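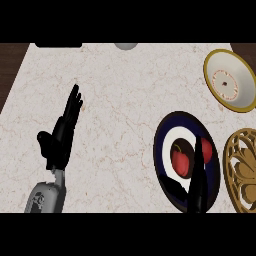 The left arm stopped again before lunch, with its hand up, like a kid who knows the answer.

I logged it as the twenty-ninth hold of the month and went to find somebody who cared. At Cordeiro that meant walking past three desks, a plotter no one had the heart to throw out, and the whiteboard where Trevar had written SAFE IS A STATE and underlined it so hard the marker had died.

Trevar had designed the safe state. He was proud of it. When the system lost confidence in what it was doing, the arm went to a neutral posture and waited for instructions, and the posture he had picked was palm open, fingers to the ceiling. He said it read as harmless. I said it read as a crossing guard.

"Which fault?" he said, without turning around.

"No fault. It's just holding."

"Then it's safe."

"The other arm isn't holding."

That got him to turn around.

The trouble with the two arms was that they had been bought, so to speak, as a pair and written as strangers. The left one ran on the old controller and the right one ran on the new controller, and between them sat a piece of software called Tivden whose whole job was to pass notes. When the left arm went safe, Tivden was supposed to tell the right arm to go safe too. Tivden had decided, somewhere in the July update, that a raised hand was a pose and no cause for alarm. It filed the note and said nothing.

So the left arm stood there being harmless and the right arm went on with the fruit. We were clearing a simulated table for a simulated dinner, in a simulated kitchen with nicer countertops than any of us would ever own, and it had been told its partner would steady the plate. Its partner was hailing a cab.

"It's only sim," Trevar said.

He said this a lot. It was only sim when the soup went through the floor. It was only sim when the right arm closed on the left arm's wrist and the physics engine, embarrassed for everybody, threw them both into the sky at 400 meters a second. The customer, a hotel outfit called Hundstead, was going to put the same code on real arms in a real pantry, beside real people with wrists of their own, and I had the feeling they wouldn't find the "only" as comforting.

I pulled the log. It was 3000 lines long and nearly all of it was Tivden congratulating itself. Message received. Message received. Message archived. Down near the bottom was the hold, tagged "gesture."

"Gesture," I said.

"That's a classification," said Trevar.

"It classified the emergency stop as waving."

He read the line for a while. Then he did something I had never seen him do, and sat down in my chair.

We ran it again after lunch from a fresh start, with his sandwich on my keyboard. I forced the hold by hand this time. The left arm went up, obedient as ever. I watched the message counter tick over by one, and I watched the right arm's status, and the status said ACTIVE in a cheerful green.
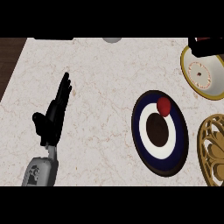 Mwajuma Muli said over the speakerphone that she had been listening to us for ten minutes and would like to know why the stop was a message at all. A stop ought to be the thing that happens when the messages quit, she said. If the left arm went silent, the right arm should freeze, and Tivden could think whatever it liked about hands.

There was a pause in which Trevar looked at the phone and I looked at the sandwich.

"That's a rewrite," he said.

"It's 2 days," said Mwajuma.

"The demo for Hundstead is tomorrow."

"Then tomorrow you can show them a slide."

He argued for a bit, mostly with the ceiling. He offered to rename the tag. He offered to pick a new posture, something sterner, maybe a fist. She let him get all the way through the fist and then asked him to please write to Hundstead before five, and to copy her.

I helped with the email. His first draft said the arms had experienced a difference of opinion. The one we sent said that one arm could stop without stopping the other, that we knew why, and that no one should load the July build onto anything with a motor in it. It went out at ten to five. Hundstead wrote back in four minutes to ask what they should do about the one they had loaded on Monday's build server and had been meaning to try on the pantry arm that evening.

Trevar was already dialing. On my screen the left hand was still up, and I reached over and acknowledged the hold.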